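Sort the Blocks. One Color, One Tub, Then Stop.

I'm going to make the case for sorting wooden blocks by color, and I'm going to make it fast as I have a load of towels going and a floor I can't walk across.

The accepted wisdom is dump and go. Big bin, everything in, lid on, done. Every tidying article I've read since February says so. Kids won't keep up a system, so don't have one. Fine. I did dump and go for 4 years and I think it's lousy advice for blocks.
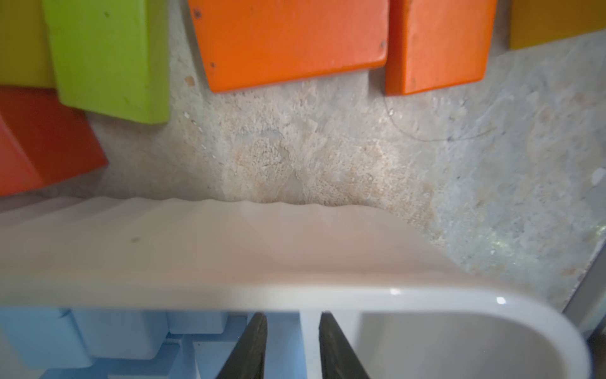 Corrie Dimwood

Blocks aren't like stuffed animals. A stuffed animal you find by sticking an arm in. A block you find by tipping the whole bin over, every single time, and now you've got 300 of them under the radiator and the one you wanted was a long orange. You wanted one long orange! That's the real cost of the big bin. You save three minutes at bedtime and pay it back the next morning in noise.

So. Color. Start with one. I start with light blue, no good reason, it's the color I see first. Everything light blue goes in the tub and everything else stays right where it is, on the floor, in a mess, and you have to be ok with that. That's where most people lose there nerve. They get four blues in, spot a yellow cube an inch away, and in it goes. Then a red one to keep the yellow company. Congratulations, big bin.
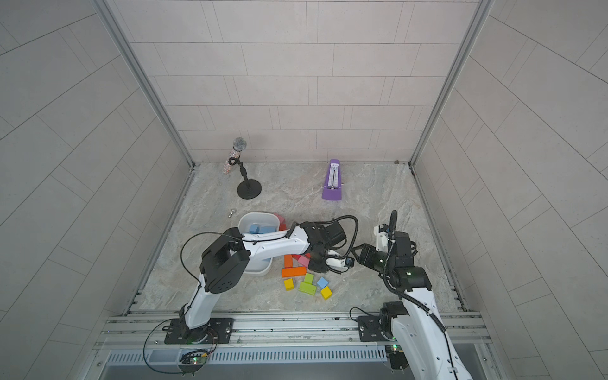
The other thing that happens is you wander off into the stuff that isn't blocks. A microphone on the floor. A metronome, a screw. A screw! From what? And you're up and walking around the house with it, looking at the undersides of chairs, and the blocks are exactly where you left them. My rule is that odd stuff waits. It was lying there before, it can lie there ten minutes longer. (The screw I'd pick up. I'm not a monster.)

People say color is the wrong way to sort. Shape is better, they say, since shape is what you build with. I hear this from the builders, the serious ones, the kind who bought the Davden sets with the little chart in the lid. And sure, if you're putting up a bridge, you want your long ones together. But shape sorting takes judgment. Is this a short long one or a long short one? Is a T a kind of rectangle with something stuck on? I've watched grown adults stall over it. Color takes no judgment at all, or nearly none. Orange and mustard can get into a fight on a gloomy afternoon. Two greens, same. Pick a side and keep going. 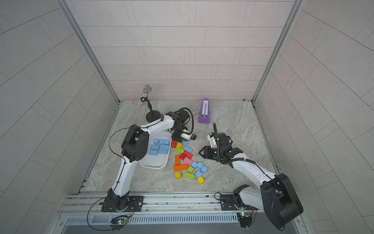
Still to sort: the blocks next to the white tray.

Then the tub. Low, white, plastic, rounded corners, nothing on it. I feel strongly about this and I don't care how it sounds. I had the Zurley baskets, the woven ones, they looked wonderful on the shelf and they ate blocks. You couldn't see what was in there and crumbs got down in the weave forever. A plain white tub shows you everything — what's in, what's wrong, how much grit came in with the last handful. Then you rinse it in the sink. A basket you can't rinse.

Don't go deep either. Deep tubs are big bins with better manners. 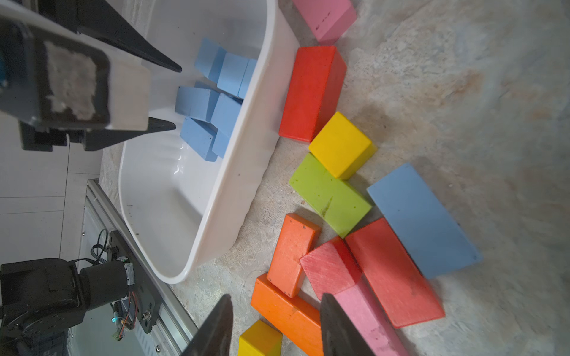 By Corrie Dimwood | Home & Floor | Sun 28 May

I'll give the dump people one point. Packing takes longer than tossing. Blocks that get laid in against each other fit, blocks that get thrown in make a heap, and a kid who's asked to pack neatly at seven at night is going to heap. So let them heap. As long as it's one color I've stopped fixing it. It shakes down on its own, mostly, and if a couple end up tipped on top of the others the world goes on.

And don't repaint them. Seperate subject but I see it recommended all the time, sand and repaint, fresh as new. Why? The worn edges are fine. The scuffs and specks are fine. A lime green block with speckles on it is still plainly lime green, you can still sort it from across the room, and you haven't spent a weekend with newspaper on the patio. Wipe the dust off with a damp cloth. Sweep the floor while the blocks are up, there'll be sand, there's always sand and usually a hair.

One color, one tub. If you only get the blues done tonight, that's the blues done. Reds tomorrow. Dryer just buzzed.

Contact the Dimwood Household Pages | © Dimwood | Back to top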